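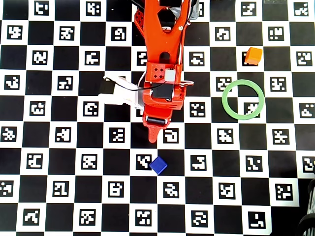

Page last changed: 05/07/2023

Robot Arm Club - questions we keep getting

I get the same emails every spring when people start thinking about signing up, so I put my answers in one place. I'm Rozália Győri and I run the club with Barnabás Jakab. If your question isn't in here, write to me and I'll probably add it (or Barnabás will, and then the spelling will be better).

What do you do all evening?

We build a desktop robot arm, we get it moving, and then we try to make it pick things up. The picking up takes most of the year! Our standard job is the one we call Blue First: two small cubes and a ring go on the checkerboard, and the arm has to go for the blue cube, leave the orange one alone, and not touch the green ring. It sounds like nothing. Come and try it.

Do I need to know how to program?

No. About half of each new group has never written a line of code. We start with a file that already works and you change numbers in it until you get a feel for what they do. By the third or fourth meeting you'll be writing short pieces yourself. If you already program, great, you'll get bored of the first two meetings and then you won't be bored again.

Do I need to be good at math?

It helps to be comfortable with angles. We do use some trigonometry to work out where the gripper ends up when each joint turns, and I'll go through it on the whiteboard as many times as you want. I learned it that way myself, pretty late, from Kristóf Kelemen, who started this club and still drops by when he can.

Why is the board covered in little square codes?

Those are markers, and every one on the board has its own pattern. A camera looks at the board, the software picks out whichever markers it can see, and from those it works out where the camera is compared with the board. The nice part is that you don't need all of them. The arm is always in front of something, and the cubes sit on top of markers too, and the math still comes out fine with what's left.

The one thing that really ruins it is a board that isn't flat. Please don't lean on it. Please don't put your drink on it either.

Can I print my own board at home?

Yes, and lots of people do. The file is in the club folder. Print it at 100 percent, not "fit to page," then measure one square with a ruler and type your real measurement into the settings. I've lost whole evenings helping people whose arm reached a bit short every single time, and it was the printer shrinking the page. Plain paper glued to something stiff is fine. Glossy paper is a pain under ceiling lights.

What is the arm called?

Plunitz. The one before it was Beneš, and Beneš is now mostly spare parts in a drawer.

Is it a kit or did you make it yourselves?

A bit of both. The motors were bought, and a lot of the rest has been redesigned by members over the years. I'd call it a club arm at this point. If you want to design a new part, bring a sketch on paper first and we'll talk it through before anybody opens the drawing software. Fingers are the best place to start - they're small, you can test one the same night, and you find out fast if your idea was bad. I've had plenty of bad finger ideas, so you'll be in good company.

Why do you use cubes? Isn't that kind of easy?

Put a cube down square to the board and yes, it's fairly easy. Turn it forty-five degrees and suddenly you have to care about which way the gripper is facing when it comes down, or it grabs two corners and the cube squirts off across the table. That's why we nearly always set the blue one on the diagonal once a group has the basics. The ring is harder again. You can pinch the rim or go for the middle, and each group argues about it.

How long before it picks something up?

For most groups, 5 meetings from the first time the motors move. Some are quicker. Last year's group, with Barnabás Oláh and Orsolya Győri (my sister, so I'm not neutral), kept a log of every attempt in the spring term and ended up with 331 tries at Blue First. I still show that log to new people. The first couple of pages are just the word "missed" over and over, and then there's one with a big smiley face.

Which Barnabás do I write to?

Jakab for sign-ups, keys and anything to do with money. Oláh for software questions. They forward each other's mail all the time, so don't worry too much.

How many people can join?

We take up to 18 a year. You work in small teams and share the arm by time slot, so there's some waiting around. Bring something to do, or sit in on another team's slot. I think people learn more from watching somebody else's bug than from their own, because you're not annoyed yet.

What age is it for?

High school and up. We've had retired members too and they were terrific. If you're under 16, a parent needs to sign the form.

Is it safe?

It's a small arm, but it can still pinch. The rules are short: hands off the board while the motors are on, long hair tied back, and one person on the stop switch the whole time. That person does nothing else. No phone, no helping to debug. If you want to move a cube, you say "hands in," the arm gets stopped, and then you reach. I'm strict about this and I'm not sorry!

What about cables?

I got asked this so often that it gets its own heading. Leave slack at every joint. Move the arm slowly by hand through its whole range with the power off, and look at each wire while you do. If a wire goes tight anywhere, fix it before you switch on. A wire that loops out a bit looks messy, and I'd take messy over a plug that pulls out halfway through a run.

Do you go to competitions?

One a year, the Birnelmont table-top day in May. It's friendly. You get a board, some objects you haven't seen before and a time limit, and there's a lot of cake. Going is optional, and you can come along just to watch.

What does it cost?

The yearly fee covers parts and printing. Jakab has the current amount and he can also tell you about paying in two halves. If money is a problem, say so to either of us and we'll sort it out quietly.

Where do you meet?

Upstairs at Bellero, room 3709. The numbering in that building makes no sense - go past the elevators, through the double doors, and it's on your left. If the street door is locked, ring and wait. We have to come down and it takes a minute.

What should I bring the first time?

A laptop if you have one, with some space on the drive. Please install the club software at home before you come, because the wifi in the room is slow and eighteen downloads at once will finish it off. If you can't get it installed, come anyway and we'll do it from a memory stick.

Can I miss meetings?

Sure, people have exams and lives. Just tell your team, and read the notes before the next one.

Can I borrow the arm over the summer?

No, sorry. You can borrow a camera and a board, though, and get a surprising amount done with only those. Ask me before the end of May so I can write down who has what.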